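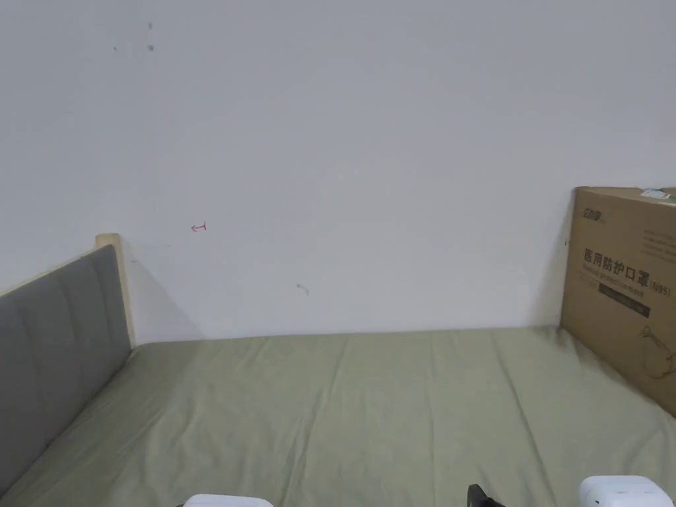 Figure 2. Bed placed against a painted wall, with marks above the mattress line and a cardboard box leaning at the right.

4.2 Wall marks in the bed zone

The bed zone was defined in Section 3 as the part of the wall that a person sitting or lying on the bed can reach, together with the strip directly behind the mattress and the headboard. It was recorded separately from the rest of the bedroom. In earlier housing surveys the bedroom wall has usually been given a single grade, and a room with one worn area and three clean walls could receive the same grade as a room with light wear on every side. The present survey covered 162 bedrooms in the Latuheru and Tralmont buildings. A total of 1,036 separate marks were entered for the bed zone.

Marks were sorted by form. The first group, spots, includes any small dark or light point with no clear direction. The second group, smudges, covers soft-edged marks that have spread across the paint. Drawn marks form the third group and include lines, letters, arrows and scribbles made with a pen, pencil, crayon or similar tool. Scrapes and dents, where the surface itself has been damaged, make up the last. Where a mark could reasonably be placed in more than one group, both recorders entered a choice independently and the difference was settled by Yichen Tang, who had no part in the room visits.

Figure 2 shows why the bed zone was treated as an area of its own. The wall is pale gray-white and mostly blank, and under the former single-grade system it would have been entered as "good." Three small dark spots are nevertheless present high on the left, a small red arrow has been drawn at the approximate height of the top of the headboard, and a faint gray scribble lies a short way above the mattress. The arrow and the scribble were both entered as drawn marks. The scribble has a curved, smudged look and was first entered as a smudge by one of the recorders.

Height proved to be the most useful single measurement. Drawn marks were concentrated between the top of the mattress and the top of the headboard. Spots showed no such pattern and were found at all heights, including well above the reach of a seated adult. We therefore advise against reading spots as a sign of bed use. They may come from insects, from old fixings, from splashes during earlier painting or from other causes that the survey was not designed to separate.

The direction of the bed also mattered. In rooms where one long side of the mattress met the wall, drawn marks were spread along the length of the bed. In rooms where only the headboard touched the wall, they were found mainly to either side of it. Padded headboards were linked with fewer scrapes than bare wood or metal ones, although the difference was small in the Tralmont building, where much of the furniture had been supplied with the apartments. Headboards that combined a fabric panel with exposed wooden posts were placed with the padded type for this comparison. Tihomir Todorova has suggested that they should form a separate class in later work, as the post and the panel may meet the wall in different ways, and we agree with that proposal.

4.2.1 Items leaning against the wall

Recorders also noted any item that leaned against the bed-zone wall at the time of the visit. Boxes, folded tables, mirrors, bags and spare bed parts were the most frequent entries. An item was recorded whether it stood on the floor or on the bed, and no attempt was made to establish how long it had been there. The box in Figure 2, of plain brown corrugated cardboard with printing on its face, was entered as "box, upright, leaning." Contents were not examined in any room.

Leaning items present a difficulty for the count. They hide part of the wall, and under the survey rules they were left in place unless the resident offered to move them. The wall behind an item was entered as "not seen" and was left out of the area used to calculate mark density. In 15 rooms the area entered as "not seen" was larger than the area that could be inspected, and these rooms were excluded from the density figures in Table 3. They remain in the total number of marks.

4.2.2 Light and the reading of faint marks

Faint marks on pale paint are easily missed. Shadows from bed posts and headboards fall across the lower wall in many rooms, and a soft shadow can be mistaken for a smudge. Recorders were instructed to look at each section of wall twice, from 2 different positions, and to enter a mark only if it could be seen from both. This rule probably lowered the count for the palest marks. It was kept throughout the survey so that rooms visited in February could be compared with those visited in brighter months.

Paint type was taken from building records where these existed. The flat Finier paint used in most Latuheru apartments was last applied before the current residents moved in, according to the maintenance file supplied by Femulon on Sep 22, 2023. No equivalent file was available for the Tralmont building, and paint age has been left out of the comparison between the two sites. Results for the remaining walls of each bedroom are given in Section 4.3.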